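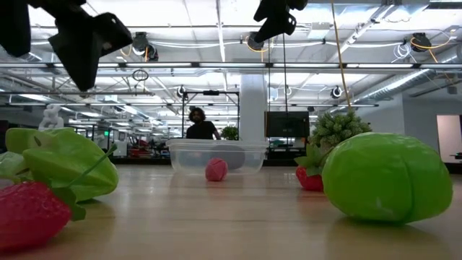 Photo: Dromden

Derden League Penalty Log

Game and penalty records from the Derden senior amateur hockey league, transcribed from paper scoresheets

Summary

This repository holds one row per penalty called in 617 games of the Derden League, a senior amateur ice hockey league of 8 clubs. There are almost 3,000 penalty rows. Each row gives the game, the period, the game clock, the penalized side, the infraction, the length, and whether a goal was scored while the penalty was being served.

The log was put together to look at how penalties cluster within a game: whether a call on one side makes the next call on the other side more likely, and whether the score at the time matters. It can be used for other things, within the limits described under Known problems.

The league has no electronic scoring. Everything in this repository started as handwriting.

Contents

games.csv: one row per game, with season label, home club, away club, rink, final score by period, and the overtime and shootout flags.

penalties.csv: one row per penalty. This is the main table.

goals.csv: one row per goal, with period, clock, scoring side and strength. No player information.

infractions.csv: the lookup table from the codes used on the scoresheets to the labels used here.

rinks.csv: rink labels, ice surface size class, and whether the benches are on the same side as the penalty boxes.

issues.txt: running list of rows with unresolved questions, keyed by game_id.

check.py: the consistency checks described below. It needs only the standard library.

Fields in penalties.csv

game_id: matches games.csv. Assigned by us in order of transcription, so it is not in date order. Sort on season and game_seq if you need the order of play.

pen_seq: position of the penalty within the game, starting from one. Penalties with the same clock time are numbered in the order they were written on the sheet.

period: regulation period, or OT.

clock: time remaining in the period, as minutes and seconds. Some scorers wrote elapsed time instead. These sheets were converted and carry clock_converted = 1.

side: home or away.

code: the infraction code as written, after correcting obvious slips of the pen.

infraction: label from infractions.csv.

minutes: length assessed. A minor is 2. A double minor is entered as two rows with the same clock and the same link_id, so that each half can end separately.

class: minor, major, misconduct, game_misconduct, match or penalty_shot. Penalty shots have minutes set to zero.

bench: 1 if the penalty was assessed to the bench and served by any skater.

coincident: 1 if the penalty was offset by one on the other side at the same stoppage and neither side played short. Derived, not transcribed.

pp_goal: 1 if the other side scored on the resulting advantage. Derived from goals.csv.

start, end: when the penalty began and stopped being served. Often the start is the same as the clock value, but not when a side already had the maximum number of skaters in the box.

legible: clear, inferred or unread. See Transcription.

Empty cells mean the value was not written on the sheet. The string "unread" means something was written and could not be read. Please keep these apart when loading the file; several spreadsheet programs will not do so on their own if you let them guess column types.

Source

The scoresheets are carbon copies kept by the league. The white copy goes to the home club, the yellow to the visitors, and the pink stays with the league. We worked from the pink copies, which are the faintest. Where a pink copy was missing or blank in places, we asked the home club for the white one. Most clubs had theirs. Games for which no copy survived were left out and are listed by matchup at the end of issues.txt.

Playoff games are included and flagged in games.csv. Preseason games and the September tournament hosted at the Strand rink are not, even though sheets exist for them. The tournament used running time in the first period, and clock values from it can't be compared with the rest.

Transcription

Every sheet was entered twice, by two people working separately from the same scan. The entries were then compared field by field. Where they agreed, the value was kept and marked clear. Where they differed, both people looked at the sheet again. If the reading could be settled from the handwriting, it was marked clear. If it was settled using other information on the sheet — a goal marked as power play that only makes sense with one reading of the clock, for instance — it was marked inferred. Anything left over was marked unread.

The most common disagreement was between ones and sevens. The second most common was the code for hooking against the code for holding, which on the older sheets are a single letter apart. Scorers at one rink used a private shorthand for roughing that appears in no league document. It was confirmed with the club and mapped in infractions.csv, with the original mark kept in the notes column.

Data entry was done with the form builder in Catudska, using a template that mirrors the printed layout of the sheet. The template is not included.
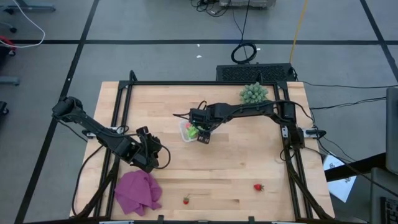
Scans are not distributed either. They show the names, jersey numbers and signatures of players, coaches and officials, and we don't have permission to publish them. Player identity was never entered. Jersey numbers were typed in during the first pass to help with matching served penalties, and were dropped before the files were merged.

Derived fields

The start, end, coincident and pp_goal fields come from replaying each game in order. The script steps through the stoppages, keeps a list of active penalties for each side, and ends a minor when the other side scores with a skater advantage. Majors run to full time. When two minors are active for one side, a goal ends the one that started first.

The league changed its rule on coincident minors partway through the period covered. Before the change, a single minor to each side at the same stoppage left both sides a skater short. After it, both sides stayed at full strength. The column rule_set in games.csv says which version applied. If you replay the games yourself, use it. Ignoring it produces a few advantages that never existed and hides a few that did.

Officials did not always follow the rule in force. In the games just after the change, some goals are marked on the sheet with a strength that fits only the old rule. We left the sheet value in goals.csv as strength_sheet and put the replayed value in strength_calc. The two should be read together.

Checks

Running check.py prints one line per failed test. It looks for clock values outside the length of the period, penalties out of order within a period, goals out of order, period scores that don't add up to the final score, clubs listed as both home and away, codes missing from the lookup table, and double minors with only one linked row.

A clean checkout still prints some failures. They are faithful copies of errors on the sheets, mostly period scores that were added wrong by the scorer. Each has an entry in issues.txt. A failure without an entry is worth reporting.

Known problems

Clock values cluster on round numbers. Scorers at rinks with a poor view of the clock seem to have rounded to the half minute, and the amount of rounding differs from one rink to the next. Any model of the time between penalties should allow for this. The rink column is there for that reason.

Penalties called in the last minute of a game are probably undercounted. At that point scorers are filling in totals and collecting signatures, and a misconduct handed out at the horn tends to end up in the margin or nowhere. Margin notes were entered when they gave a side and an infraction.

Delayed calls where a goal wiped out the minor were recorded by some scorers and skipped by others. Rows of this kind have washed = 1. Their absence from a game says nothing.

Officials are not identified, even by an anonymous label. We considered it, but in a league this size the labels could be matched to people by anyone with a copy of the assignment list. This rules out the most obvious use of the data, and requests for a private version will be turned down.

Ice time, shots and line changes are not on the sheets and can't be recovered from them. Penalties per game is the only rate the files support directly. Rates per minute at even strength can be worked out from the replay, with the rounding problem in mind.

The clubs differ a good deal in roster size. Two clubs often dressed short benches for away games, and a tired team takes more minors. Nothing in the files lets you adjust for it.

Uses we advise against

Do not use the log to rank clubs by discipline. The number of penalties called depends on the rink, the officials sent there, and the scorer's habits, and these are tangled together. Home and away totals for a single club should not be compared for the same reason.

Do not combine it with data from leagues that play stop time of a different length without rescaling the clock.

Versions

The main branch may change as rows in issues.txt are settled. Tagged releases don't change. Corrections to a released file appear in the next release, with the game_id and field listed in the change notes. Please name the tag in anything you publish.

The present release corrects the side column for a batch of games from the Strand rink, where the home and visitor blocks on the sheet were swapped by the printer. Earlier releases have those games backward. Results that depend on home advantage should be run again.

Reporting errors

Open an issue with the game_id, the pen_seq if it concerns a single penalty, and what you think the value should be. If you played in or worked the game, say so, but please leave names out of the issue text. Memory alone is not enough to change a row. A club's white or yellow copy is.

License

The tables may be copied and changed for any purpose with credit to the Derden League Penalty Log. The script is under the same terms.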